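Ticket 600: duplicate records in the Flaseddale local history catalogue
Status: open
Raised by: Miyuki Nakajima
Assigned to: Akihiko Mizuno
Component: Itora importer, people and societies

Since the March import, 40 biographical entries for members of the Flaseddale Allotment and Reading Society appear twice in the public search. The second copy has no accession number and its title ends in "(dup)". Both copies are indexed. Visitors following old links reach the one with no photographs attached.

Steps to reproduce: search the surname Illés, sort by date of joining, open the first two results.

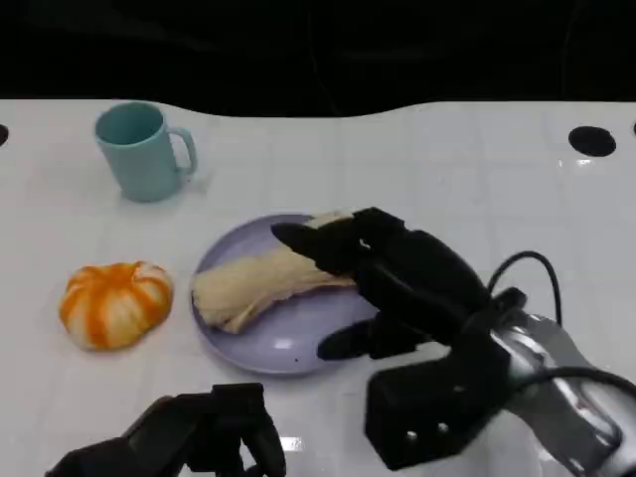 Mizuno, 10:40. Confirmed on the test server. The importer matches on surname plus house name. Several members moved when the Gustunex works closed its tied cottages, so the house name differs between the minute book and the rent ledger. The importer reads them as separate people.

Nakajima, 11:15. Please don't merge on surname alone. There are two Illés sisters, both on the 1911 committee, and one of them signs with her married name from then on.

Mizuno, 14:05. Understood. Matching changed to surname, forename and year of joining. Dry run on 105 records: 8 left unmatched, all with initials only. Log attached to the ticket. Accent handling also corrected; "Illes" and "Illés" now resolve to the same heading.
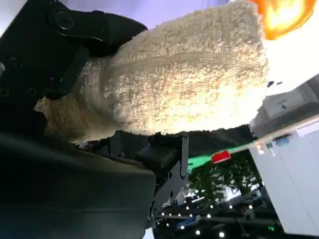 Cream towel held between two black gripper fingers.

Nakajima, 15:30. I will check the 8 by hand against the minute book. Keep the old addresses redirecting until that is finished, and leave the accession numbers as they are.

Mizuno, 15:50. Redirects are in place. Live run on hold pending the list.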